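4. Tempo Drift in Extended Live Performances

4.1 Material

The analysis uses 129 live recordings of blues-rock and country-rock ensembles drawn from the Jiren collection. All are complete performances of a single song, with the count-in and the final chord both present. Medleys were left out, as were performances in which the band stopped for more than one full bar to address the audience. Each recording contains at least one improvised solo section that is longer than the corresponding section of the studio version, where a studio version exists.

The recordings come from two kinds of source. The larger part was taken from the mixing desk as a stereo feed. The rest were made from a fixed position in the hall with a pair of microphones. Desk recordings give a cleaner drum signal, but the balance is often poor: instruments that were already loud on stage, guitar amplifiers above all, sit low in the mix. Hall recordings have a more even balance and a longer decay, which blurs the attack of the snare and almost hides the closed hi-hat. Source type is carried through the analysis as a separate factor.

Two groups of recordings share a venue. The first was made at the Eklund, a former theater with a steep balcony, and the second at the outdoor festival at Prundmont. They are used in Section 4.5 to check whether the room has any measurable effect on tempo behavior once source type has been taken into account. The remaining recordings come from many halls, none of which supplies enough material for a comparison of its own.

4.2 Beat annotation

Beat positions were estimated with Plitach, using its default settings for popular music, and then corrected by hand. Correction was necessary in nearly every file. The most common error was a switch to half tempo during quiet passages, usually where the drummer had moved from sticks to brushes or had dropped the backbeat. A second error appeared in shuffle grooves, in which the tracker sometimes locked to the last note of the triplet and stayed there for several bars. Errors of this second kind are harder to hear, because the resulting click sounds plausible against the guitar.

A subset of 40 recordings was annotated from scratch by two listeners who had no access to the automatic output. Both had several years of experience playing in bands. They tapped along with the recording twice, discarded the first pass, and then moved individual taps while looking at the waveform. The agreement between the two was high in straight grooves and lower in slow shuffles. When the listeners disagreed, they did so mainly over the opening bars of a solo, where the drummer tends to thin out the pattern and the bass may anticipate the downbeat.

Beats were placed at the onset of the kick or snare drum whenever one of these was audible. If neither was present, the bass was used, and if the bass was silent the beat was interpolated between its neighbors. Interpolated beats are marked in the data and are left out of all measures of local variation. They are kept in the tempo curves, where their effect is small.

Bands with two drummers required an additional rule. The two players seldom strike together, and in some recordings the gap between them is large enough to be heard as a flam on every backbeat. The earlier of the two onsets was taken as the beat throughout. Taking the later onset, or the midpoint, shifts all beats by a similar amount and leaves the tempo curve almost unchanged, but it does raise the local variation in passages where one of the drummers stops playing and comes back in.

4.3 Tempo curves

For each recording, a tempo curve was computed from the interval between successive downbeats. Bar-level intervals were preferred to beat-level intervals, as the latter are dominated by the alternation between kick and snare. In most of the material the snare falls slightly late, and this lateness is a stable feature of the groove. It carries no information about drift.

The curves were smoothed with a sliding window of 60 seconds for the study of long-range drift and were left unsmoothed for the study of transitions. The window was chosen to be longer than a typical chorus and shorter than a typical solo. Shorter windows respond to the drum fills at the ends of sections, where many players rush by a small amount and then settle back. Longer windows flatten the rise during a solo and move its apparent peak toward the middle of the performance.

Drift is expressed relative to the tempo of the first verse. The count-in was tested as a reference and rejected. In a large share of the recordings, the band does not adopt the counted tempo, and the first bars after the count-in already differ from it in either direction. The introduction was rejected too, on the grounds that some bands play it freely or with a single guitar.

Figure 3

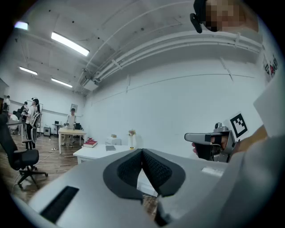 Section boundaries were marked by hand on the basis of harmony and text. A solo section begins at the first downbeat after the last sung phrase and ends at the downbeat on which the voice returns or, in instrumental codas, at the final cadence. Call-and-response passages between voice and guitar were counted as sung sections. When two solos followed each other without a break, they were marked as separate sections only if the lead instrument changed.

4.4 Results

Three patterns account for most of the curves. In the first, the tempo rises steadily from the first verse to the last chorus, with no visible relation to the form of the song. In the second, the tempo is flat during the sung sections, rises over each solo, and falls back when the voice returns. In the third, the tempo rises over the first solo and stays at the new level. The second pattern is the most frequent in slow and medium tempos, and the first is the most frequent in fast songs. Falling curves are rare and occur only in slow blues in 12/8.

The return to the original tempo in the second pattern deserves closer attention. It is usually quick. The drummer plays a fill that is slightly broader than those before it, and the first bar of the new verse is already close to the reference. In some recordings the fill itself is in time and the adjustment is spread over the next four bars, with the bass moving first. There is no clear sign that either version belongs to a particular band. The same group may use both within one concert, and the choice seems to depend more on how dense the texture was at the end of the solo.

Loudness and tempo rise together within solos, as has been reported for other repertoires. The relation is stronger in guitar solos than in keyboard solos. Slide guitar solos show a weaker rise in tempo than fretted solos at a similar loudness. One possible explanation is phrasing: slide players in this material leave longer gaps, and the rhythm section tends to fill the gaps without pushing forward. The sample of slide solos is small, however, and several of them come from the same few performers, so the difference should be read with caution.

Local variation was measured as the spread of bar lengths after the smoothed curve had been removed. It is lowest in sung choruses and highest at the start of solos. Two-drummer bands show no more variation than single-drummer bands in sung sections. In solos they show slightly less, even though their onsets are further apart. This suggests that the two players hold a shared pulse at the level of the bar while leaving the placement of individual strokes loose.

Ensemble spread was examined in the desk recordings only. For each downbeat, the onsets of kick, bass and rhythm guitar were located, and the distance from the first to the last was taken. Downbeats with a distance above 100 milliseconds were checked by ear. Most of them were found to be deliberate anticipations in the bass and were removed, as were cases in which the guitar entered with a slow swell and had no clear onset. In the remaining downbeats, the spread widens as the tempo rises during a solo and narrows again soon after the voice returns.

4.5 Effects of room and source

The Eklund and Prundmont recordings show the same three patterns in similar proportions. Outdoor performances begin closer to the studio tempo, and their later sections rise more. The difference is reduced, though not removed, when song tempo is held constant. Set order may be responsible for part of it. Festival sets are shorter and place fast songs near the end, whereas the theater concerts often had an acoustic segment in the middle.

Source type affects the measures of local variation but not the tempo curves. Hall recordings have higher variation in all section types, and the increase is largest in quiet passages. It is most likely a result of less certain onsets. When the analysis was repeated with the hall recordings left out, the order of the section types stayed the same, and the three patterns remained in place.

A further limit concerns tape speed. Some of the older recordings were transferred from cassette, and a machine that runs slowly at the start of a reel will produce a rise in tempo that no musician played. Pitch was used as a control. The tuning of sustained organ chords was measured near the beginning and the end of each transfer, and recordings in which the two differed were corrected with a linear change of speed before the beats were annotated. In recordings without organ, the open strings of the bass were used in the same way, with a lower degree of confidence.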